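Progress report to Plusbridge, October
Project: Emby – handling of small household objects
Prepared by: Sveva Donati, with Brian Mabula and So-ying Kwok

## Status in short

The drawer work is behind the plan by 3 weeks. The reason is a fault in the force limit of the gripper, explained in this report. No person was hurt. The arm was stopped for part of the month and is now running again at reduced speed.

Before the fault we had completed 548 of the 800 trials agreed for this stage. The task set did not change: the arm opens a drawer, puts one object inside and closes the drawer again. For the small objects we use a yellow foam-like wedge and a white bottle.

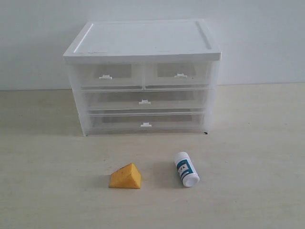 *Emby Progress Reports, issue 3, p. 2*

## What went wrong

During a closing movement the gripper kept pushing after the drawer had reached its end. The controller should stop the arm when the force passes the limit. It did not stop, and Brian pressed the emergency button. The unit moved backwards on the table and one drawer front got a small crack. We replaced the unit with a new one of the same type.

So-ying checked the logs the same afternoon. The force value had been frozen for 310 milliseconds before the contact, and the controller accepted the old value as a good one. We found the same short freeze in some earlier trials, where it had no consequence. This means that the fault existed before and we did not notice it. We should have had a check for this from the beginning.

The supplier of the sensor board, Orlandini, received our logs and confirmed a problem in the firmware. They sent a corrected version, which is installed.

## What we changed

- The controller now stops the arm if the force value does not refresh in time.
- The emergency button is tested by hand before each session.
- Closing speed is halved until the review is signed.

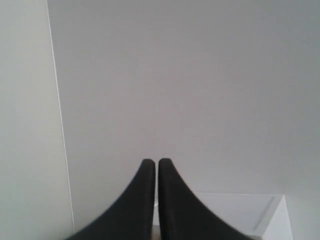

The wrist camera is now also part of our safety work. Doaa Ashour is writing a second check which compares the commanded opening of the fingers with the opening seen by the camera, so that one bad sensor alone cannot hide a problem. With the two black fingertips side by side and only a narrow gap between them, the measure must be quite fine, and against a plain light-grey background their outline is easy to find. We do not know yet if it will work as well in front of darker furniture. Doaa will report on this next time.

## Open points

The safety review by Jumlow is not finished. Tala Hakim is our contact there and has asked for the full logs of the stopped trial – we have sent them.

We ask Plusbridge to accept a delay of 3 weeks for the remaining trials. No additional money is requested.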